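4. Der Karton als Arbeitsmittel: Netzteile im Gefache

4.1 Warum ich mir ausgerechnet Kartons anschaue

In den ersten Abschnitten ging es viel um Wege, Regale und Transporthilfen, und ich gebe zu, dass mich das alles weniger gepackt hat als der folgende Teil. Ich wollte nämlich eigentlich wissen, was mit dem guten alten Gefachekarton passiert, wenn er Woche für Woche hin- und herwandert und jedes Mal wieder PC-Netzteile hineinsollen! Ein Netzteil ist ja erst mal ein dankbares Packstück: ein Quader, schwer, ziemlich robust. Wären da nicht die Kabel. Im Bestand von Grovik (969 Geräte, als ich mit der Erhebung anfing) haben die meisten einen fest angeschlagenen Kabelbaum, und der will partout nicht in dieselbe Zelle wie sein Gehäuse.

Meine Ausgangsfrage war also ganz schlicht: Wohin mit dem Kabel? Man kann es vorher wickeln und binden, man kann es obenauf legen oder einfach in die Nachbarzelle hängen lassen (das machen fast alle, ich zu Hause übrigens auch). Für das Aufsetzen der zweiten Lage ist das ein riesiger Unterschied, für die Stecker vermutlich ebenso.
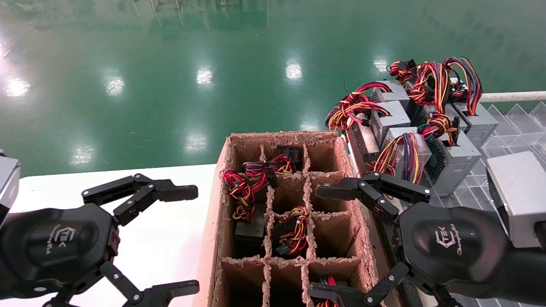

Abb. 6: Gefachekarton mit Netzteilen und Kabeln.

Was mich beim Durchsehen des Materials sofort beschäftigt hat, sind die Schnittkanten der Stege. Frische Wellpappe hat eine klare Kante, die man beim Hineingreifen auch spürt. Nach etlichen Umläufen wird daraus so ein weicher, ausgefranster Saum, und an dem bleiben Stecker gern hängen. Ich hatte das in der Vorstudie bei Inbridge noch als Schönheitsfehler abgetan, das war voreilig. Bei ungebundenen Kabeln zieht man mit dem Netzteil nämlich leicht den ganzen Steg mit hoch, und dann steht die Nachbarzelle schief, und so schaukelt sich das auf.

4.2 Der Karton wird bewegt

Leere und halb volle Kartons sind ein eigenes Thema, das in der Literatur (soweit ich sie kenne) stiefmütterlich behandelt wird. Das Gefache ist gesteckt, es hält seine Form vor allem dann, wenn etwas drinsteht. Fasst man einen teilweise gefüllten Karton an den Seitenwänden, verteilt sich der Druck ungleich, und wo schon Fasern fehlen, gibt die Wand zuerst nach. Ich würde deshalb immer von den Ecken her füllen. Ausprobiert habe ich auch das Füllen von der Mitte aus, das sah ordentlicher aus und war beim Anheben eine wackelige Angelegenheit.

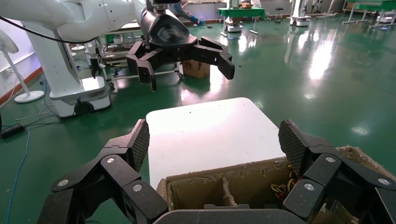 Pin-yu Chiu wandte in der Diskussion meines Entwurfs ein, die Füllreihenfolge sei zweitrangig, solange man die Stege nicht rechtzeitig austausche; ein müdes Gefache werde auch durch geschicktes Packen nicht wieder fest, und ob ich denn überhaupt notiert hätte, wie alt die Einsätze waren.

Hatte ich nicht, jedenfalls nicht lückenlos. Der Einwand sitzt, und ich habe die Auswertung danach umgestellt: Das Alter der Einsätze steht jetzt als eigene Spalte dabei, wo ich es noch herausfinden konnte. Bei den Einsätzen von Tsang ging das gut, bei denen von Bruneo musste ich passen. Ganz gebe ich mich trotzdem nicht geschlagen, denn auch ein neuer Steg verrutscht, wenn auf der einen Seite ein schweres Gerät lehnt und auf der anderen nichts.

4.3 Teilbelegung und Ablage daneben

Bleibt die Fläche neben dem Karton. Wer Netzteile packt, legt sie gern erst einmal griffbereit ab, und dieser kleine Haufen sagt mir oft mehr über den Arbeitsablauf als der Karton selbst. Liegen die Geräte kreuz und quer, muss man jedes vor dem Einsetzen noch drehen. Liegen sie alle gleich, geht es flott, nur hat man die Dreherei dann eben vorher erledigt!
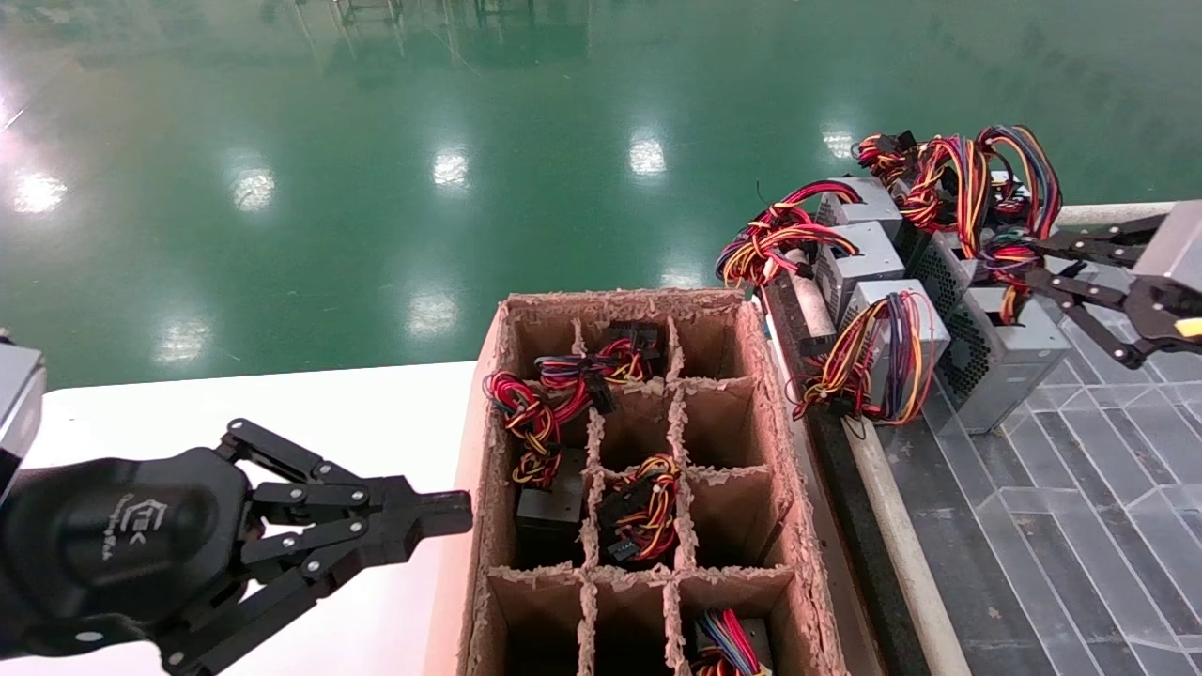 Abb. 7: Teilbelegter Karton, vier Netzteile auf der Ablage daneben.

Für die Belegung unterscheide ich im Folgenden zwischen Zellen mit Gehäuse, Zellen, in denen nur Kabel liegen, und freien Zellen. Die mittlere Gruppe ist die lästige: Auf dem Packzettel gilt so eine Zelle als frei, praktisch muss man den Kabelbaum erst herausheben und irgendwo anders unterbringen. In Abschnitt 5 rechne ich sie deshalb als belegt, auch wenn die Auslastung dadurch auf dem Papier hübscher aussieht, als sie es verdient.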